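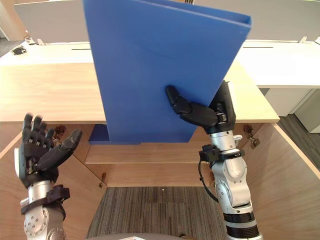
Household records fail at retrieval, and the usual cause is a filing scheme built on document type. I sorted by type for 15 years: receipts, warranties, manuals, tax. When the dishwasher died I needed one item from each. A stiff plastic folder per appliance, like the blue one standing on the wooden shelf, fixes most of that, and it can be held partly open in one hand while you flip through the contents.

Labelling is the remaining problem. Nigel Hulme uses the purchase year as a prefix. I prefer the room, then the appliance, with the serial number on the first sheet. Colour carries no meaning in my system.

Retention: tax papers go in a separate box and follow their own schedule. Manuals I keep until the appliance leaves the house. Thermal receipts fade, so photocopy them the week you get them. I have 38 folders at present and will cull them in August.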